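# Tape and Dispenser FAQ

Welcome to the packing corner of the Gesside parcel pages! We get a surprising number of questions about tape, and I love answering them, so I've finally put them all in one place. Most of them concern the handheld dispenser and how to get a new roll into it without swearing.
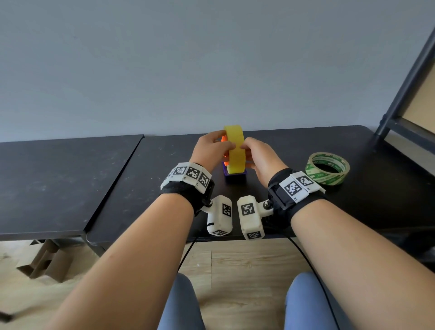
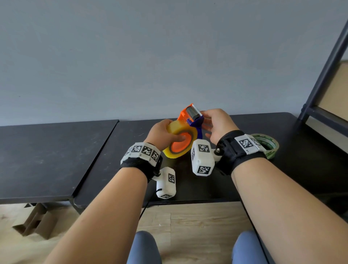 *The yellow tape and its dispenser at the black table, with a second roll lying to the right.*

## Loading the dispenser

### Which way around does the roll go?

This is the question I get most, by a mile. On most handheld dispensers, the tape comes off the roll, travels over or under the roller, and ends up at the teeth with the sticky side facing the box. Before you push the roll on, hold it next to the dispenser and pull out a few inches of tape. If the sticky side is going to meet the cardboard when you press the roller down, you're good. If the shiny side would meet it, flip the roll over and check again.

Do the check first. Pushing a roll onto a snug hub and pulling it off again three times is a workout!

### Is there a trick to getting a tight roll onto the hub?

Use both hands and keep the pressure even. Start one edge of the core on the hub, then work your way around with your fingers until it's seated all the way back. If you lean on one side only, the core goes on crooked and the tape will drift toward the edge every time you pull.

Friederike Hellwig, who taught me to pack, stands the whole thing on the table for this and presses with her palms. I prefer to hold it over my lap. Either works.

### The core is too loose and the roll slides off. What now?

First make sure the roll matches the dispenser. Ours takes tape 2 inches wide, and a narrower roll will wander back and forth no matter what you do. If the width is right and the core is still sloppy, wrap a strip of thin cardboard once around the hub and push the roll on over it. It's a humble fix and I've had one holding since June.

### How do I thread the tape past the roller?

Pull out more than you think you need, a good hand's length. Fold the last half inch back on itself so you have a dry tab to hold (this makes everything easier - please try it!). Guide the tab through the gap by the roller, bring it out over the teeth, and pull gently until the tape lies flat across the full width. Then tear off the folded part against the cutter.

If the tape bunches up on one side of the roller, don't try to pull it straight. Back it out and thread it again.

### Do I need to watch out for the cutter?

Yes! The teeth on these things are sharper than they look, especially on a new dispenser. Keep your fingertips on the flat of the tape and come at the cutter from behind. When you're checking the roller, turn it with a fingertip from the side away from the teeth.

If yours came with a little plastic guard, put it back on before the dispenser goes in a drawer.

## Using it

### My tape keeps snapping back onto the roll. Help!

Classic problem. On most dispensers there's a thin plastic flap or a bit of spring near the roller that's meant to hold the loose end. If it's bent or gummed up, the end slips back and you spend the next five minutes scratching at the roll with a fingernail.

To find a lost end, run your nail slowly around the roll *against* the direction of winding. Tilt the roll under a lamp too, and look for a faint straight line. Clear tape is the worst for this. Yellow tape shows the line a little better, in my experience, and I'll admit that's half of why I like it.

### Why does my tape split into a thin strip when I pull it?

Usually one corner of the end is stuck down and the rest has lifted. Stop pulling right away. Go around the roll to where the split begins, lift the stuck part with a nail or the edge of a plastic card, and bring both halves up together for a full turn. Cold tape splits more, so a roll that's been in the garage should sit indoors for a couple of hours first.

### How do I get a clean cut?

Press the tape onto the box, keep a little tension, and rotate your wrist so the teeth bite along one corner first. A quick twist beats a hard tug. If you're tugging and the box is moving, the teeth are dirty or the tape isn't flat.

### How much tape does a box need?

For an ordinary carton I run one strip down the center seam, top and bottom, with enough overhang to go down each side by a few inches. For anything heavy I add strips across the two edges so the tape makes an H. Wolfram Hamann once sent me a box of cast iron trivets sealed with a single strip, and it arrived in two pieces. Use the H for trivets.

### Can I close a box on my own without the flaps popping up?

You can. Fold the short flaps in, then the long ones, and rest your forearm along the seam while you start the tape on the side of the box, not on the top. Once the first few inches are anchored to the side, they hold the flaps for you. I get such a kick out of this every single time.

## Picking tape

### Yellow, clear or brown?

Any of them will close a box if the adhesive is decent. I use a yellow see-through tape for boxes I'll be storing, so that I can spot my own seams quickly, and clear tape over address labels so the writing stays readable. Brown is fine, and it looks neat on a brown box.

### Can I tape over the barcode?

Better not. Tape can wrinkle or catch the light, and then the scanner has a bad day. Tape the edges of the label and leave the code bare.

### Is the tape with printing on it any different?

Depends on what's printed where. Sometimes the lettering is only on the core, or on a leader at the start of the roll, and the tape itself is plain. Sometimes it repeats all the way along. Pull off a foot and have a look before you use it on a gift!

### Where do you buy yours?

Lately from Fröhlich, the stationery shop on the corner, who will happily sell you one roll at a time. If you pack for a market stall or a small shop, Kania does mixed cartons of 20 rolls. I went in on one with Friederike and we're nowhere near the end of it.

### Do you recommend a quiet tape?

If you pack while other people are asleep, yes. Acrylic tapes that unroll quietly are sold as "low noise" and the difference is lovely. You can also soften an ordinary roll's screech by pulling slowly and evenly.

## Care and storage

### How should I store spare rolls?

Flat on their sides, somewhere dry, out of the sun. Standing rolls on their edge for months can leave them a bit oval, and dust sticks to the exposed sides. I keep mine stacked in a cookie tin. If your work table is as scuffed and dusty as mine gets, wipe it down before you set an open roll on it.

### The roller has gone sticky. Can I clean it?

Sure! Take the roll off first. A cloth with a little rubbing alcohol takes off most of the gunk, and a dab of cooking oil handles the stubborn bits (wipe the oil off completely afterward, or the next yard of tape won't stick to anything). For the teeth, use an old toothbrush and brush outward, away from your hand.

### How long does a roll last on the shelf?

I've used tape that was several years old with no trouble, and I've also had a roll go yellowish and brittle after one summer on a windowsill. Test an old roll on scrap cardboard and leave it overnight. If it lifts at the corners by morning, keep it for bundling and buy a new one for parcels.

### What do I do with the empty cores?

Plain cardboard cores go in with paper recycling here, but check your local rules if there's a lot of tape still stuck on. I save a few for winding ribbon and string. They also make a great ring to rest a round-bottomed bowl on while you're wrapping it.

### My dispenser's handle wobbles. Is it done for?

Look for a screw or a snap joint where the handle meets the body. A quarter turn with a screwdriver often fixes it. My old Kerard had a handle that rattled for years and still cut beautifully, so a wobble alone wouldn't make me throw one out. A cracked body would.

## Asking your own question

### Can I send you a question that isn't on the list?

Please do! Drop a note in the Gesside question box by the door, or write to us through the contact form. Tell me the width of your tape and, if you can find it, the name on the dispenser. I read them on Friday afternoons and add the good ones to the page.

### Will you do one of these about bubble wrap?

I'm working on it. Wolfram has opinions on which side the bubbles should face, and so do I, and they don't match.

*Page last updated October 2026*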